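Section 3. Setting up your Sesen bread proofer for the first time

Now that the box is unpacked and the packing card is out of the way, we can get on to the pleasant part. Do take your time over this section, even if you have owned a proofer before, as the Sesen folds open a little differently from the older Collado model and a few people have bent a hinge by hurrying.

Choosing a spot

Stand the proofer on a level worktop, well away from the hob and out of direct sunshine. A cool kitchen is perfectly all right (ours at Stidcombe is freezing until May), but a draughty one will have the heater clicking on and off all afternoon. Leave a hand's width free at the back so that the cable can lie flat.

1. Lay the base down with the Clurari badge facing you.
2. Lift the front wall until it stands upright, then the back wall. Always the front first, please!
3. Swing the two side walls up. You should hear a small click from each of the lower corners.
4. Slide the water tray into its groove and pour in 200 ml of cold tap water.
5. Set the wire rack over the tray and lower the lid.

Note: If the lid rocks, one of the side walls hasn't clicked home. Take the lid off again and press down gently along the bottom edge of each side until it sits properly.
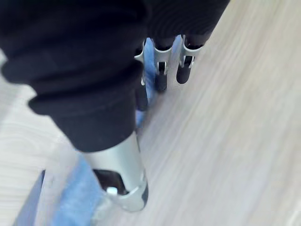
The first warm-up

Before any dough goes near it, the proofer likes to be run once with nothing inside but the rack and the water tray. There may be a faint warm smell, a bit like a new kettle, and it goes off by itself.

6. Plug in the cable and press the dial once. The little lamp will glow amber.
7. Turn the dial to setting 2 and leave the lid closed for an hour.
8. Switch off at the wall, let everything cool down, tip away the water and wipe the tray with a soft cloth.

Caution: Never move the proofer while there is water in the tray. The heating plate is directly underneath, and a slop over the edge can find its way into the dial.

Caution: The plate stays hot for a good while after the lamp goes out. Keep small fingers and curious cats away from it.

Your first dough

Most white doughs are happy on setting 2, and rye or wholemeal generally prefer setting 3. The rack will carry up to 275 g of dough in each of the small tins, or one large bowl if you would sooner shape your loaf afterwards. Rub a little oil over the top of the dough and don't bother with cling film, as the tray keeps the air nice and damp.

Yeison Zapata, who wrote most of our recipe booklet, starts everybody off with the milk rolls on its first page, and I'd gladly second that. They are forgiving things, and if you forget them for twenty minutes they'll still come out soft.

When you have finished for the day, fold the walls down in the opposite order to the one above: sides, then back, then front. Storage and descaling are covered in Section 4.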